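Start Stars TV & Film Mode Musik Newsletter

Drei Stunden Glamour in Nerthorpe

Die Kostümwerkstatt von Dritstead hat im Februar zum Tag der offenen Tür geladen, und wer dort mindestens einen Star in Pailletten erwartet hatte, bekam immerhin die Pailletten. Sie lagern in Schubladen, nach Farbton sortiert, und Anfassen ist verboten. Ich habe eine angefasst.

Dritstead stattet die Tanzshow »Surau« aus, also jene Sendung, in der Seriendarsteller so lange Rumba tanzen, bis sie wieder eine Serie bekommen. 77 Kostüme entstehen pro Staffel. Das Kleid aus dem letzten Finale, im Netz tagelang als »Hauch von Nichts« gefeiert, steht im Foyer auf einer Büste und ist ein Hauch von sehr viel: fast 1.000 von Hand aufgenähte Steine, dazu ein Unterbau, der an einen Fahrradsattel erinnert. Auf dem Teppich schwebt so etwas. Auf der Büste hängt es ein wenig durch, was mich mit meinem eigenen Kleiderschrank versöhnt hat.

Um 14 Uhr begann die Führung. Unsere Gruppe bestand zur Hälfte aus Fans, die jeden Ärmel der vergangenen Staffeln einem Skandal zuordnen konnten, zur anderen Hälfte aus deren Begleitung. Zuschnitt, Färberei, Anprobe, dann wieder Zuschnitt, weil jemand seine Tasche vergessen hatte. Am längsten blieben wir bei den Glockenärmeln stehen. Die sind offenbar zurück — gefragt hat mich wieder keiner.

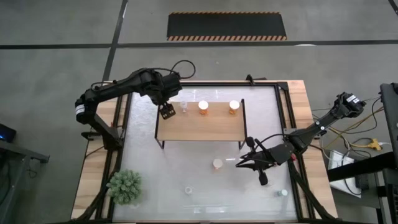
Kyu-ri Han wandte ein, Glockenärmel seien nie weg gewesen, man habe sie bei den Proben nur hochgesteckt, weil sonst bei jeder Drehung der Tanzpartner eine Ohrfeige bekomme. Im Finale dürften sie dann fallen, und die Ohrfeige gehöre zur Choreografie.

Danach wollte die halbe Gruppe wissen, wer die Ohrfeige bekommen hat. Thirumalai Namboodiri, der die Führung leitete, sprach daraufhin ausführlich über Futterstoffe.

Zum Schluss gab es Sekt und eine kleine Modenschau mit Stücken der Linie Gebremichael, dunkelblau, tailliert, angeblich alltagstauglich. Ich wüsste gern, in wessen Alltag. Der Rock mit der Schleppe kam jedenfalls nur bis zur zweiten Stufe, dann stand der Moderator drauf.

Der Eintritt war frei, die Garderobe kostete 3 Euro. Mein Mantel hing dort zwischen zwei Kunstpelzen und sah anschließend deutlich interessanter aus.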